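Call for Participants: Working Alongside Automated Packing

Noltden invites current and former packing staff to take part in a paid study on how automation changes daily work. The study is led by Gladys Usuga and Reijo Pesonen and is open to employees of Noltden and its partner firm, Okex.

Since July, robotic arms have taken over part of the item handling at both firms. Many packers have moved to checking, restocking and correcting errors. We wish to learn how these changes affect pace, skill, physical strain and contact with coworkers.

Participants will attend two sessions of 60 minutes each. The first is an interview. In the second, participants work beside a robotic arm at a table of everyday goods and comment on how the task is divided. No technical background is required. We particularly welcome people who have doubts about the new arrangements. 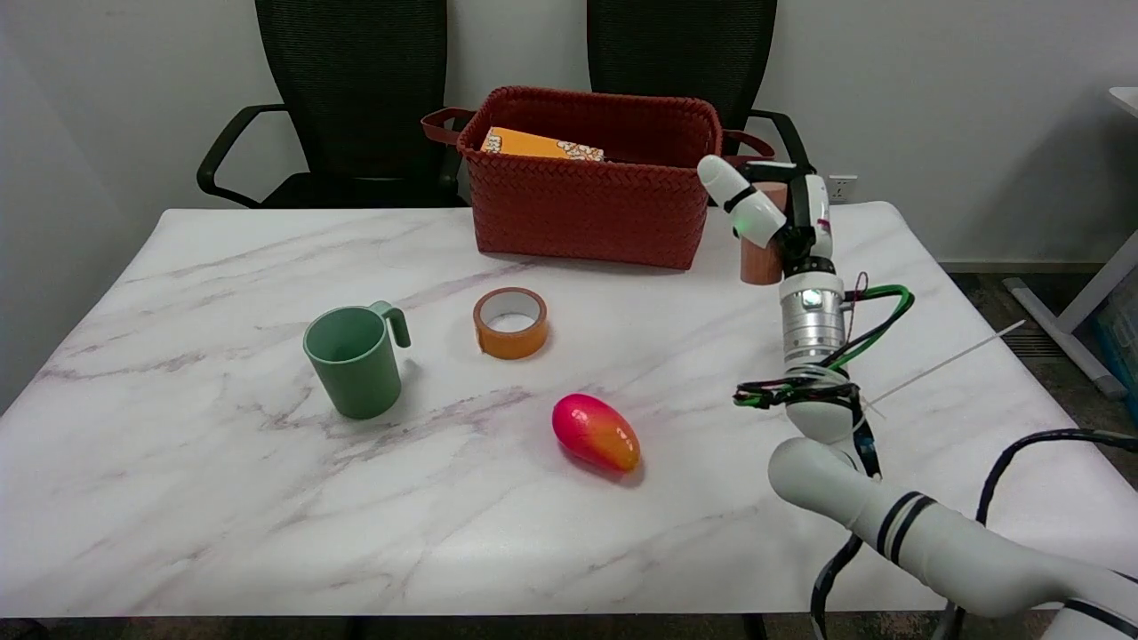 Individual answers will not be shared with supervisors, and taking part has no bearing on shift assignments or performance reviews. Sessions may be held during paid hours with the agreement of the shift lead.

Eligibility: at least six months in packing, sorting or returns; age 18 or over. Places are limited to 20.

To apply, contact Flor Pacheco in Room 1403 or at extension 2212. Please state your current role, your usual shift and any accommodations you require.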